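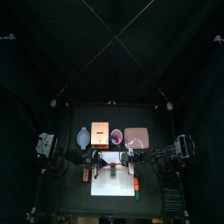
Manipulation Methods Group, Jurkley Building, Lower Level

Fiction

The Held-Out Set

Van Hecke had given the method until Wednesday. It had learned from 1925 demonstrations, and now it had to do 400 trials it hadn't been trained on. By late afternoon there were two left.

"Block's still on the left," Tristano said. She was reading off the trial sheet. "Board in the middle. Go ahead."

Jasper Van Hecke pressed the key. The arms came in from both sides and stopped over the white board with their grippers low. He had stopped watching the arms sometime in May. He watched the number on the screen, the one the method used to say how sure it was.

The idea was simple enough to fit on a card, and he had it on a card, taped to the monitor. Before each move the policy guessed where both grippers would be at the end of it. If the two guesses disagreed, it waited and guessed again. Jansen, who ran the group, called this dithering. She had said so at the spring review, in front of the people from Dostomon who paid for the lab time.

"It's waiting," Tristano said.

"I know."

"How long do we let it wait?"

"Till the limit. Same as the others."

The old policy never waited. It reached with the left arm, reached with the right, and sometimes the two met over the board with a crack you could hear in the hallway. Jasper had replaced a finger on the right gripper so many times that he kept the screws in his shirt pocket.

The number went up. The left arm moved, then the right. Tristano looked at the clock and wrote something down.

"Success?"

"Success. Slow, though."

"Put slow in the notes."

She did. He reset the table by hand, checking each piece against the sheet, and washed his hands afterward out of habit. Then he ran the last one. It waited, guessed, waited again and ran out of time with both arms in the air.

"That's a fail," he said.

"It didn't hit anything."

"It didn't do anything, either. It's a fail."

Tristano marked it. He copied the totals into the message to Jansen and read the message twice. Under the totals he typed that trial 400 had timed out and that he wanted another week. He sent it and went to turn off the arms.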